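Drone distances and hauled-out seals

Last updated: 2023-05-25

The permit conditions for the Clilham haul-out set a minimum horizontal distance of 100 metres for boats and say nothing useful about altitude for drones. Operators have filled the gap with whatever suits them. Last November I watched a quadcopter hold station at what its pilot later gave as 30 metres above the colony. Six seals entered the water during the pass. The pilot's view was that they had been going in anyway.

That argument is hard to settle from one flight. A flush is easy to record, but head-lifts and shuffling towards the waterline are the earlier signs, and most tour logs have no column for them. Ilídio Barreto has been scoring both from the headland with a spotting scope, using ten-minute blocks before, during and after each flight. His sheets cover 52 flights so far. Wind direction and tide height are entered for each, as the animals are more restless on a rising tide whatever is overhead.
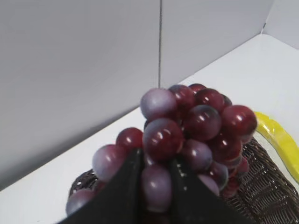 Pups complicate the scoring. A female that stays put beside a pup gets logged as undisturbed, although she may be holding her ground for other reasons. Florêncio Macedo has suggested a separate code for mothers with pups, and I would support that – the present form lumps them in with lone adults.

My submission to the review asks for a fixed minimum altitude, a ban on hovering over the colony and a launch point behind the dune line. I have also asked that operators lodge raw flight logs with their annual returns. The draft form has a box for "wildlife interactions" and no definition of one.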